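Tips from the Robot Open Day: Hoses, Cords, Carpet and Where to Put Your Feet

We spent a Saturday at the Vokska open day, and most of what follows is about looking after a workshop or a spare room floor. 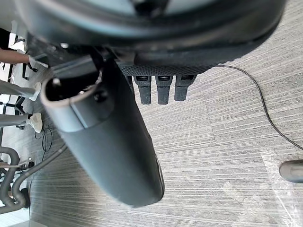 Work at hand on the carpet, with the gripper over a long dark tube.

Vokska runs its open day once a year in a low building on the Prunen road. There were 3 demonstration bays, each with a rope line and a card saying what the arm was doing. We went for the robots and watched them for most of the morning. By lunch I had filled the back of the program with notes on things I could do at home, and people asked for them at the last workshop evening, so they are typed up below with a few of my own added.

Carpet tiles for a work corner

The bay I liked best was floored with gray carpet in large tiles. I had always thought a workshop corner should be bare concrete or rubber mat. Carpet tile has a few points in its favor. Small screws don't bounce and roll away from you. Kneeling is easier. If one tile gets ruined you lift it and put down another.

If you want to try it:

Buy two or three more tiles than the floor needs and store them flat. Colors get dropped from the range quickly, and a new tile next to old ones will show anyway, so put the new one under a bench and move the old one out.

Run the vacuum across the seams first, then along them. Grit collects there.

A fine stripe hides dirt better than a plain color. It also hides dropped washers, so keep a magnet on a stick nearby.

Don't glue the whole floor. Tackifier or double-sided tape at the corners of every third tile is enough in a room up to the size of a single garage.

For oil, blot with paper towel, cover with baking soda, leave it overnight and vacuum. Repeat before you reach for any kind of cleaner. Soap left in the pile pulls dirt back in.

Plastic sheet over carpet

There was clear plastic sheet on part of that carpet, and I use the same stuff at home for messy jobs. Clear is better than blue tarp for one simple reason, you can see what has slipped under it.

Thin painter's plastic slides. Tape down the edge you walk in from and leave the others free. If you are going to be on it for more than an hour, get the heavier grade. It costs more but you can wipe it and fold it away. I have had one piece since December and it has done two bicycle overhauls and a dishwasher pump.

Fold the dirty side inward when you take it up. Start from the far corners and walk toward the door. Carry it outside before you shake it.

Never leave a sheet where somebody carries things across the room. A loose edge is as bad as a cord.

Cords on the floor

A demonstration floor has more cords than most houses, and it made me go home and look at mine.

Walk the room with nothing in your hands and look for any cord that crosses the way you normally go. Move that one first. The others can wait.

A thin black cord on a gray floor is hard to pick out in the evening. Wrap a turn of bright tape every couple of feet. Yellow electrical tape is fine and comes off clean if you change it once a year.

Take up the slack near the outlet and not near the tool. A loop by your feet will find your shoe. Make the loop about as wide as a dinner plate and hold it with a hook-and-loop strap. Zip ties pulled tight will dent the jacket, and then you need cutters to undo them, and cutters next to a cord are asking for trouble.

Don't run a cord under carpet or carpet tile. It can overheat, and the wear on it is out of sight. If a cord has to cross a doorway for the day, use a rubber cord cover, the kind with a channel underneath.

When several cords go to one place, label both ends. Masking tape and a marker will do. I bought a sheet of printed labels at the Emine table in the lobby, 52 to a sheet, and they have held up in a damp basement so far. Stick them on as flags and not wrapped flat, so you can read them without twisting anything.

A tangle that has been lying for months should be unplugged completely before you start on it. Start from the plugs. Pulling at the middle makes it worse.

Hoses and tubes

Vacuum hoses, dryer hoses and dust collection hoses all go the same way. They kink at the same spot, then crack there.

Let a hose lie in wide, easy bends. If it wants to make an S across the floor, let it. Forcing it straight puts the strain on the fittings at both ends, and the fittings are usually the part you can't buy separately.

Hang a stored hose over something wide. A nail is too narrow. I use half a paint can screwed to the wall, open side in, and it doubles as a place for the nozzles.

Turn the hose end for end once or twice a year if the fittings allow it.

A hollow tube that lives on the floor should have its open end covered when it's not in use. A rag stuffed in is fine if you leave a long tail hanging out. Spiders like them, and so do mice in the fall. A rubber furniture cap from the hardware store is neater.

Lay long tubes parallel to the wall. Anything round on a hard floor needs a chock. A folded towel works, and so do two scraps of wood with a screw through them.

If you have to pick up a long tube alone, find the balance point before you lift. Put one hand under it and raise it an inch. If one end drops, move your hand toward that end and try again. In the third bay they spent a good part of the talk on this and it was the most useful thing I heard all day. The speaker said most dropped parts come from a bad first hold and not from a weak one.

Soft pads grip better

All the grippers I saw up close had rubber where they touch things. You can copy that.

Glue pieces of old inner tube to the jaws of a bench vise, or to loose wooden blocks that drop between the jaws. Contact cement holds well. Rough up the rubber with sandpaper first.

Put rubber on the ends of a reacher-grabber, the long-handled kind for light bulbs and high shelves. The plastic tips that come on them are slick.

For a tight jar or a filter housing, use a rubber glove turned inside out or a wide rubber band around the lid.

Wipe rubber pads with a damp cloth every few weeks. Dust makes them slip. Leave off any oil or furniture polish, and replace them when they look shiny.

Gloves and shoes

Thin white gloves are good for anything with a finish you don't want to mark. They also show you at once when your hands are dirty, and that is when to change them. Buy them by the dozen and wash them in a mesh bag. Don't wear cloth gloves near a drill press or anything else that spins.

Keep one pair of shoes for indoor work only. Flat soles, no deep tread to carry gravel. Leave them at the door of the work room and you'll see the difference in how often you need to vacuum. I was doubtful about this and have come around.

If you sit to work on something low, get your feet set before you pick up the tool. Look at where the legs of the stand are and where the cords go. Then leave your feet there until you put the tool down.

Things lying on the floor

Small dark parts on a dark floor get stepped on. Get a light-colored tray with a lip. An old baking sheet is the right size. Everything you take off goes on the tray, in the order it came off, left to right.

Clips and clamps should go back on a rail or a string as soon as they are off the job. Mine used to end up under the bench. A length of curtain wire between two hooks holds a surprising number.

At the end of the day do one pass from the door inward, picking up, and a second pass with the vacuum on the way back out. Mine takes less than ten minutes.

If you go next year

Admission was free and parking was on the grass. Bay one had a wait by mid-morning, so start at bay three and work back. The sandwiches were from Khattak and sold out by noon. There is a step stool for children, but bring ear protection for them if they dislike compressors.

Ask your questions early, when the people running the bays still have time to stop. Stay behind the rope even when an arm isn't moving.

The printed guide is 69 pages and mostly a catalog. The two pages on floor layout are near the back and worth reading. I can copy them for anyone who wants them, just leave a note at the desk.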